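23/12/2019

Well, the herring is soaking, the beets are in the oven and I finally get to sit down with my feet on the other chair. I meant to write every evening this month and I think I managed six. So this will be a long one, sorry, future me.

Supper is at our place this year. All of it! Dzintra Jankauskaitė always did Christmas Eve, as far back as I've known her, and in September she called and told me her knees were done with it and I should take over. I said yes before I'd thought about it at all. I was standing in line at the pharmacy and would have said yes to anything. Then she mailed me the recipes, handwritten, on the backs of old electric bills, with no amounts in them. "Flour until it feels right." "Poppy seeds, enough." I called her back to ask what enough was and she said, you know, enough for the people who are coming.

So I've been practicing. The first batch of kūčiukai (the tiny hard biscuits you float in poppy milk) came out like gravel. The second was better, and the third I ate standing up in front of the TV, so that one must have been right. I wrote it down this time: 300 grams of poppy seeds for the milk, soaked overnight, then through the grinder twice. The grinder is an old Ķēniņš that clamps to the table and weighs as much as a toddler, and my right arm is now noticeably stronger than my left.

No meat, no dairy, no eggs for the whole meal, and twelve dishes, which sounded impossible until I found out that bread counts. So does a plate of apples. Deividas Rimkutė says his grandmother counted the salt. I'm not going quite that far, but I'm keeping it in my back pocket for tomorrow in case the mushroom dumplings fall apart.

The big problem is cold space. I've been shuffling things around for days like one of those sliding puzzles, and every time I get the door shut I remember another bowl.

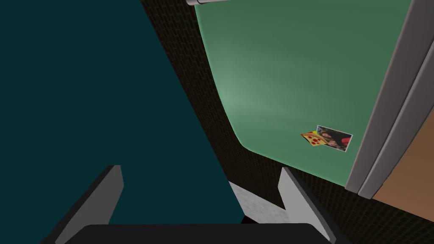
The beet salad has to sit overnight, that's one thing Dzintra was firm about, and so does the herring with carrots, and the cranberry kisielius needs to set. Then there's the regular food, because people still want milk in their coffee this morning and nobody's going to have poppy milk. (I tried it. Don't.) I gave up on the mustard collection and put it all out on the back steps in a box with a brick on top. It's cold enough. I also moved the potatoes, the onions and three kinds of cabbage out there, and I've told everybody to look before they step.

I went to Prata this morning for the last few things and it was a zoo. No hemp seeds anywhere. A woman in the next aisle had the last jar of dried mushrooms and we looked at each other for a second too long, and then she offered me half! We poured them into a produce bag right by the registers. I didn't get her name, and I've been thinking about her all day. My phone says I walked 3430 steps and I'm pretty sure every one of them was inside that store.

Rizwan Zaidi is bringing extra chairs over tonight, plus his Bivbridge card table, the one with the wobble. He asked if he could bring a dish too, and I said as long as it has no meat or dairy or eggs, and he laughed and said that was half of what his mother makes. So we're having chickpeas. I checked with Dzintra in case there was a rule. There was a long silence on the line and then she asked if they were spicy, and when I said a little, she said good, the herring can be dull.

I like that the meal is getting bigger at the edges. The first year I went to hers I hardly knew anyone, and she'd set an empty place with a candle, and I almost sat down in it. She moved me over by the elbow without even stopping her sentence. I want to do that place properly tomorrow. I have the plate, I have the candle, and I bought hay for under the tablecloth (almost 60 minutes of driving for one small bag of hay, and the car smells amazing).

What I don't have is a plan for the leftovers. Twelve dishes times however many people, and then it's Christmas Day and everybody wants ham. The ham is already taking up a whole shelf. I asked in the group chat what everyone does with theirs, and whether any of it could go in the freezer.

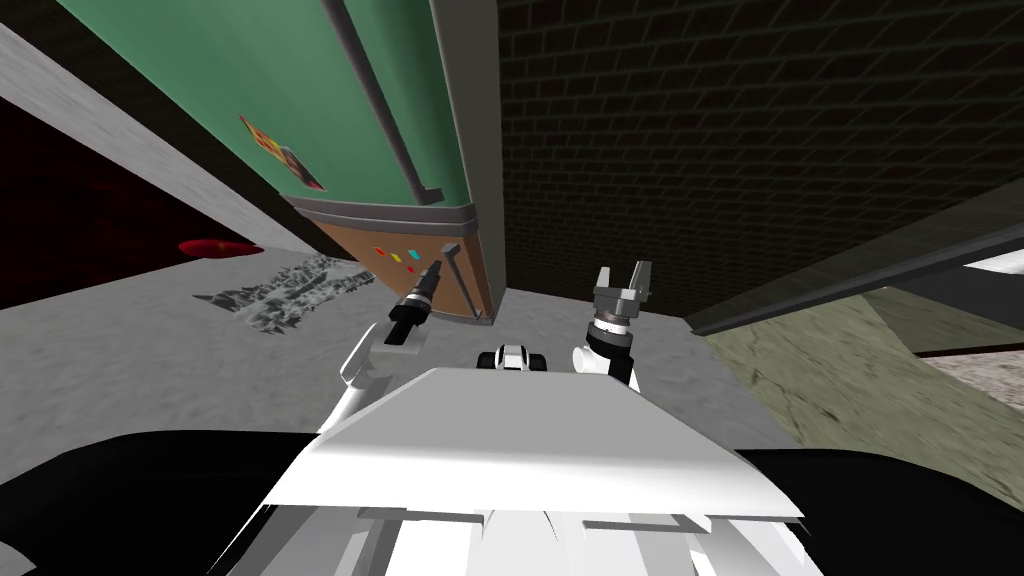 Onyekachi Anozie wrote back that freezing beet salad is a crime and that I should send people home with it whether they want it or not. Put it in their hands while they're looking for their shoes, was the advice, and don't ask for the container back.

I can do that. I've been saving yogurt tubs since the fall, and Danilo Estrella has a stack of lids that fit nothing he owns, so between us we might make some complete sets. He's coming early to help with the dumplings. Last time he pinched them into little hats and they held together better than mine.

Still to do tonight: iron the white tablecloth, grind the poppy seeds, find the good spoons, peel the beets when they're cool enough to touch. The Wonier candles are still in their wrapper and I need something to stand them in. There goes the timer – beets!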